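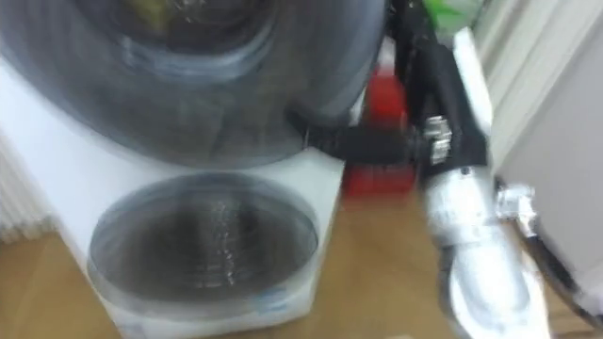 Msimang's first question about Prutar was whether the planner still trusts the camera when the thing in the gripper covers half of the view, and she wanted the answer before she would look at any other feature. Annatjie Msimang asked it in October, on a call that was planned for the license terms, and we have since rewritten this page so that it begins with her question.

Prutar 2 – Motion and Perception Runtime for Household Manipulation
October | By Agnes MacBrayne, Varkus product documentation
Reading time: 5 minutes
Print this page | E-mail this page

The short answer is: only partly, and it tells you how much. Prutar keeps a confidence value for each region of its scene model. When a held object comes between the camera and the workspace, the regions behind it are not deleted and they are not treated as free. They keep the last good estimate, and the confidence goes down with time. The planner reads this value in every cycle and makes the arm slower, or stops it, when the path goes through a region that is too old.

In the work at hand, the arm handles a large tinted container above a white base which has a round bowl set in its top. A container of this size fills much of the head view when it is lifted, and it is see-through enough that a simple depth method can give points from its near wall, from its far wall, or from something behind both. Motion blur adds to the difficulty. We chose this kind of task for the development of Prutar, and we still use it for each release at our test site in Flarnosbridge.

What the software does

Prutar runs between your robot driver and your task program. It takes joint states and camera images, builds the scene model, and sends back trajectories. It consists of four modules, which can be licensed together or one by one.

Scene module. Builds the occupancy model from one or more cameras. Transparent and tinted surfaces are handled by a separate estimator, which works from outlines and not from depth. You can switch this estimator off for a workspace without such objects, and you will save some computing time.

Held-object module. After a grasp, the object is removed from the static scene and attached to the gripper link. From this moment its volume moves together with the arm and it is included in collision checking. If the object slips or turns in the gripper, the module tries to correct the attachment from the next usable images. If it cannot, it raises the flag HELD_UNCERTAIN and your task program decides what to do.

Planner module. Produces smooth trajectories with limits on speed, acceleration and jerk. A planning request has a default time budget of 200 ms. If no path is found inside the budget, the planner returns the best partial path together with the reason why it stopped, for example "goal in stale region" or "held object in collision at goal".

Replay tool. Records all inputs and decisions of a session and plays them back on a desktop computer without the robot. You can change a parameter and see at which cycle the planner would have decided differently. Most of our support cases are solved with this tool, so please install it also if you do not plan to use it yourself.

Blur handling

Images taken during fast head or arm motion are given a blur score before they go into the scene model. Images with a bad score are still used for tracking of large shapes, but they cannot add new free space. This rule is conservative. Some customers find the arm a little hesitant after a fast transfer, and for them there is the parameter blur_gate, with a range from 0 to 1. We recommend that you change it in small steps and check the result in the Replay tool before you run it on the machine.

Camera placement

One head camera is sufficient for the basic functions. For placing a container onto a base, or for any task where the contact edge is hidden by the held object, we recommend a second camera at the wrist or at the side. Prutar merges the views automatically when the calibration file contains both cameras. The calibration routine needs a printed board and takes roughly 30 minutes for the first time. Later checks are faster.

Cables which run along the outside of the arm should be described in the robot model. The Marciniak cable plug-in, included from version 2, represents them as a chain of short capsules. Without it, a hanging cable can be seen by the camera as an obstacle near the arm itself, and the planner will then refuse movements that are in fact possible. We see this in support quite often.

Technical data

Interfaces: C++ and Python
Operating system: Linux, 64-bit
Planning time budget: 200 ms default, adjustable
Cameras supported: color, color plus depth
Disk space for installation: 410 MB without recordings
Trial period: 30 days, all modules

Known limits

Prutar does not estimate the weight of liquids. It does not recognize reflections on bright metal parts of the arm in all cases, and strong glare can produce single wrong points close to the forearm. The self-filter removes most of them – please send us a recording if you find a position where it does not. Soft objects such as bags can be attached as held objects, but their volume is treated as rigid.

Ordering and support

The trial license is sent by e-mail after registration. Licenses are per robot, and the Replay tool may be installed on as many desktop computers as you need. Support requests with a recording attached are answered first. Requests which arrive after noon on Friday are handled in the following week.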